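Criterio de Bretside

Artículo
Discusión
Historial

El criterio de Bretside es una regla de argumentación empleada en foros laicos y órganos consultivos locales para determinar qué razones de origen religioso o ideológico pueden figurar en la motivación de una decisión pública. Establece que una razón es admisible cuando conserva su fuerza después de suprimir toda referencia a la autoridad que la enuncia. Toma su nombre del Foro Cívico de Bretside, en cuyo reglamento apareció por primera vez. La formulación corresponde a Roya Golestani; la versión en tres pasos, hoy la más citada, a Ka-ming Yau.

Índice
Antecedentes
Formulación
Aplicación
Críticas
Variantes
Véase también

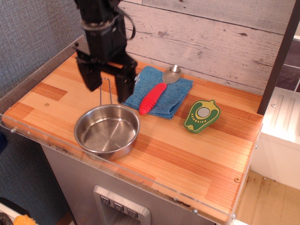 Antecedentes

El problema de la justificación pública en sociedades religiosamente plurales se planteó en el liberalismo político como una cuestión de legitimidad: si una norma se impone con carácter coactivo, quienes están sujetos a ella deberían poder reconocer los motivos en que se apoya. De ese planteamiento surgieron dos familias de respuestas. La primera, llamada de consenso, exige que las razones sean compartidas por todos los ciudadanos razonables. La segunda, llamada de convergencia, acepta razones diversas siempre que todas ellas conduzcan a respaldar la misma norma.

El Foro Cívico de Bretside se constituyó en el año 2000 como espacio de deliberación sin adscripción confesional. Su primer reglamento prohibía la mención de textos sagrados en las intervenciones. La prohibición se consideró inaplicable en la práctica: varios participantes la eludían mediante paráfrasis, mientras que otros se abstenían de intervenir. Golestani propuso sustituir el control de las fuentes por un control de la estructura del argumento y redactó para ello un texto de 400 palabras, conocido como la nota de julio, que se incorporó como anexo al reglamento.

Formulación

En su redacción original, el criterio dispone que «una razón pertenece al debate común si quien no reconoce la autoridad citada puede examinarla, aceptarla o rechazarla con los mismos medios que quien la reconoce». El texto no define el término «autoridad». La interpretación habitual incluye escrituras, magisterios, fundadores de escuelas políticas y tradiciones nacionales, y excluye el testimonio de peritos, al que se supone sujeto a contraste.

Yau reordenó el contenido en un procedimiento de 3 pasos:

1. Extracción. Se separa la conclusión práctica de las premisas que la sostienen.
2. Supresión. Se elimina de cada premisa la apelación a la autoridad y se conserva el resto de su contenido.
3. Reconstrucción. Se comprueba si las premisas restantes apoyan todavía la conclusión, aunque sea en grado menor.

Cuando el tercer paso fracasa, la intervención permanece en el acta, pero no puede citarse en la motivación del acuerdo. La distinción entre acta y motivación es el rasgo que separa el criterio de las cláusulas de exclusión general. El orador conserva la facultad de presentar una nueva versión antes de la votación.

Un caso de uso frecuente en la bibliografía es el descanso semanal obligatorio. El argumento «el comercio debe cerrar un día porque así lo ordena la ley divina» no supera el segundo paso, ya que la supresión deja la premisa vacía. El argumento «la tradición religiosa ha protegido un día de descanso común, y un día común permite coordinar la vida familiar» lo supera en su segunda parte, que puede discutirse con datos sobre horarios y cuidados.
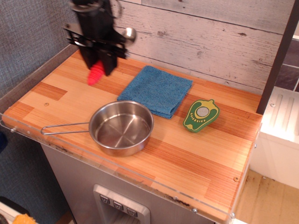 La admisibilidad no equivale a la corrección. Una razón que supera los tres pasos puede ser falsa, irrelevante o insuficiente, y su valoración corresponde a la fase deliberativa posterior. Yau advierte en sus comentarios que la confusión entre ambos planos es el error de aplicación más común, y que afecta por igual a participantes creyentes y no creyentes.

Aplicación

Además del foro de origen, el criterio fue adoptado con modificaciones por el Consejo Consultivo de Cadbridge, que lo aplica únicamente a los dictámenes sobre calendario escolar, ceremonias civiles y uso de espacios públicos. El reglamento de Cadbridge limita a 500 palabras la extensión de las razones reconstruidas y atribuye la comprobación a un ponente designado por sorteo. En caso de desacuerdo con el ponente, el pleno resuelve por mayoría simple.

La editorial Prarko publicó una edición anotada del reglamento de Bretside, con una selección de actas. Los borradores de Golestani se conservan en el Archivo Shahbazi, donde pueden consultarse previa solicitud.

Críticas

Se han formulado objeciones de tres tipos.

La objeción de asimetría sostiene que la carga de reconstruir recae sobre todo en los creyentes, cuyo vocabulario moral remite con mayor frecuencia a una autoridad explícita. Golestani respondió que las apelaciones a constituciones, manifiestos o padres fundadores están sometidas a la misma supresión.

La objeción de integridad afirma que ciertas razones religiosas forman una unidad con su fuente y que al separarlas se examina un argumento distinto del expresado.

La objeción escéptica, procedente de sectores secularistas, considera el criterio demasiado permisivo: cualquier mandato admitiría una reconstrucción utilitaria elaborada a posteriori, de modo que el motivo efectivo de la decisión quedaría oculto.

Variantes

La variante estricta exige que las premisas restantes basten por sí solas para sostener la conclusión. La variante débil, vigente en Cadbridge, admite que una sola premisa supere la prueba. Existe también una variante recíproca, en la que cada parte reconstruye los argumentos de la contraria; se utiliza con fines docentes y carece de efectos sobre la motivación.

Véase también

Laicidad
Razón pública
Argumento de autoridad
Democracia deliberativa
Libertad de conciencia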